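Wudach Student Robotics Club Opens Household Handling Challenge to New Teams

WUDACH, September. The Wudach Student Robotics Club will run its Household Handling Challenge again this school year and is now taking team entries. The contest asks students to program a two-finger gripper to pick up, move and put down soft items found in most homes, such as towels, shirts and socks.

The club has 38 members. Most of them spent last year on wheeled robots that carried hard plastic blocks around a marked floor. Cloth is a different kind of problem. It changes shape each time it is touched, and a grip that holds a block well may close on nothing when the target is a fold of fabric.

Teams in this year's challenge will work on padded furniture as well as on flat tables. A cushioned surface gives a little under the gripper, so students have to decide how low the fingers should go before they close. Set too high, the fingers miss the cloth. Set too low, they press into the padding and the arm stops with a fault.

Each team will use a small camera mounted close to the gripper. The camera gives students the same view on every run, with both fingers and the work surface in it, and the recordings are used both for programming and for review after practice. Members meet on Wednesday afternoons, and each session includes time set aside to go through the week's recordings as a group.

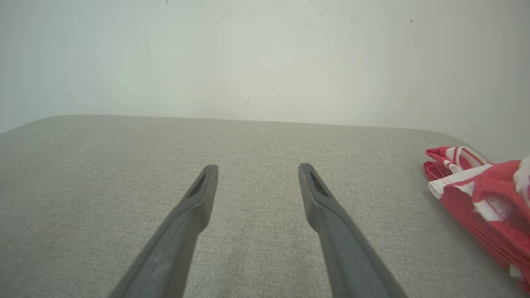 How the challenge works

Teams have one semester to prepare. They choose their own method for finding the cloth and planning the grip. Some members write the motion steps by hand. Others guide the arm through the task many times and use the recordings to train a program that copies the motion.

Every team must turn in a written log with its code. The log has to list failed attempts along with good ones, and it counts toward the final score. Judges will also look at how the program behaves when the cloth is in a place the team did not plan for.

The final round has two parts. In the first, teams move a single item from one marked spot to another. In the second, the item is dropped in a heap and the team may not touch it before the run starts. Teams may stop a run at any time without penalty if they think the arm is about to hit something.

Support

Tidis, a local parts supplier, is giving $1,000 toward replacement motors, cables and finger pads. Rolix is lending the club 2 arms for the semester, which will bring down the wait for practice time. The Rosales Public Library will provide the room for the final round and seating for 300 visitors. Admission is free.

Entering a team

The challenge is open to high school students in Wudach and Rosales. No earlier robotics experience is needed, and students without a team can sign up alone and be placed in one. New members take a short safety class before they use the arms.

Entry forms are available at the club's Wednesday meetings and at the front desk of the library. Schools that want to send more than one team should tell the club when they enter so that practice hours can be shared out.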